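Início | Projetos | Turmas | Biblioteca | Contato

Sopa, silêncio e conversa: como se come no refeitório da nossa escola

Relatório final do projeto de Estudos Sociais, grupo de Catherine Lindsay e Niall Carnegie
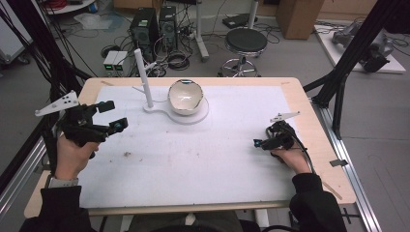
Fig. 1. Tigela branca sobre a mesa de trabalho.

12 partilhas · 8 comentários

Quando começámos este projeto, em fevereiro, a ideia era bastante diferente. Queríamos escrever sobre a história da sopa na região de Cusimberg, de onde vem metade da família da Catherine, e chegámos a encher um caderno com receitas da avó dela (a de couve com castanhas merecia um relatório inteiro, e talvez um dia o escrevamos). Só que, enquanto discutíamos isto ao almoço, reparámos que as mesas à nossa volta estavam muito caladas nos primeiros minutos e depois, de repente, ficavam barulhentíssimas. O professor achou graça à observação e disse-nos para irmos atrás dela, e foi assim que a sopa da avó ficou para trás, embora ainda apareça aqui e ali.

A pergunta que acabámos por escolher foi esta: o que é que a sopa faz à conversa de uma mesa? No nosso refeitório a sopa é servida primeiro, em tigelas, e só depois se vai buscar o prato. Há colegas que a saltam sempre, outros que só a comem no inverno, e há ainda os que a comem no fim, já fria, coisa que nos deixou um pouco chocados mas que registámos com todo o respeito.

Como trabalhámos

Fizemos um questionário curto e entregámo-lo a 54 alunos do segundo e do terceiro ciclos. Além disso, sentámo-nos em 16 almoços diferentes, sempre em mesas onde nos tinham convidado, e tomámos notas depois de comer, nunca durante. Isto foi combinado logo no início, porque na primeira experiência o Niall pousou o caderno ao lado do pão e a mesa inteira passou a falar como se estivesse na televisão. Essas notas não entraram no trabalho.

Entrevistámos também duas pessoas da cozinha, que nos receberam às dez da manhã, entre descascar e cozer, com uma paciência que não esquecemos. Uma delas trabalhou antes na cantina da antiga fábrica Benetti e contou-nos que lá a sopa vinha em terrinas para o meio da mesa e era o mais velho que servia. Na nossa escola cada um leva a sua tigela no tabuleiro. Ela acha que se perdeu alguma coisa com isso, e depois de a ouvirmos ficámos inclinados a concordar, mas tentámos que isso não pesasse nas respostas.

O que encontrámos

A maior parte dos colegas disse que come sopa por hábito de casa, e muitos escreveram o nome de quem a faz, mesmo sem termos perguntado: a mãe, o avô, uma tia que vive em Gorkska e manda fotografias das panelas. Gostámos tanto dessas respostas que as guardámos numa folha à parte. Quem não come sopa apontou sobretudo a pressa, e houve quem se queixasse dos legumes triturados por não saber o que está lá dentro.

Quanto à conversa, as nossas notas vão quase todas no mesmo sentido. Nas mesas em que toda a gente come sopa, há um começo sossegado e a conversa que vem depois é de todos, ou quase. Nas mesas misturadas, quem não tem sopa começa a falar mais cedo e os outros vão respondendo entre colheradas, de maneira que se formam grupinhos que duram até à fruta. Não medimos isto com cronómetro e temos consciência de que olhámos para poucas mesas, algumas delas de amigos nossos.

Experimentámos ainda, em 2 almoços, pôr uma panela no meio da mesa e servirmo-nos uns aos outros, à maneira da Benetti. Foi uma confusão alegre. Entornou-se caldo, discutiu-se quem era o mais velho (eram gémeos, o que complicou) e demorámos tanto que quase chegámos atrasados a Matemática. Mas falou-se com pessoas com quem não costumamos falar, e três colegas perguntaram quando é que se repetia.

Dificuldades

O questionário tinha uma pergunta mal feita, a número 8, que juntava o gosto pela sopa e o gosto pelo refeitório, e por isso tivemos de a deixar de fora. Também gostaríamos de ter ido à escola Swanson, onde a sopa é servida no fim da refeição, mas não conseguimos marcar a visita a tempo. Fica a sugestão para quem quiser continuar.

Agradecemos à cozinha, aos colegas que nos deixaram sentar com eles e à avó da Catherine, que leu tudo e corrigiu a quantidade de castanhas.

Trabalhos relacionados
- Os nomes das ruas do nosso bairro
- O pão de ontem: o que se faz às sobras
- Recreios de inverno, um diário de turma
- Cartas para a escola Swanson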